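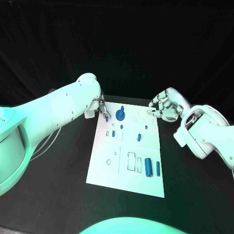

Plerard Courts Rail Travelers as Ferry Line Cuts Cabin Service

The regional carrier has placed its new fares in direct competition with the overnight crossing to Grikavham

When the ferry operator Thygesen announced in August that it would withdraw cabins from its overnight sailings, its oldest competitor did not wait long to respond. Within four days, the airline Plerard had bought poster space at both ends of the route, offering evening flights under the line "Sleep at home instead."

The campaign is a departure for a company that has seldom advertised outside its own ticket offices. Mikkel Overgaard, commercial director at Plerard, described it as an invitation to passengers who had never considered flying the route.

"The crossing takes most of a night, and our flight takes 37 minutes," he said. "We believe travelers should be reminded of that."

Thygesen has declined to answer in kind. Guðlaug Riis, who heads passenger services at the ferry line, said that reclining seats would remain available on all sailings and that fares would fall once the cabins had been removed. She noted that Plerard charges for a second suitcase – the ferry does not.

Travel agents in Cusotach report that bookings have shifted only slightly. Families with cars continue to prefer the ship, while business passengers had largely left it before the change. Plerard operates two evening departures on weekdays and intends to add a third in the spring, subject to approval of its landing times.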